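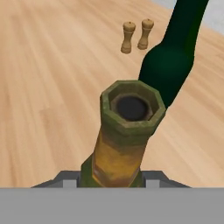
A reader at Floltwood wrote in to say that our clearance rule is too strict, and that a gripper holding one item should be allowed to pass close to glass if the speed is low enough. I went back through the Covby runs before answering. Of 103 trials, 19 broke the rule, and 2 of those ended with a bottle knocked over. Both were slow moves. So the rule stays for now – but I'll add a line on tilt, which the June draft left out. A held item that leans takes up more room than its width.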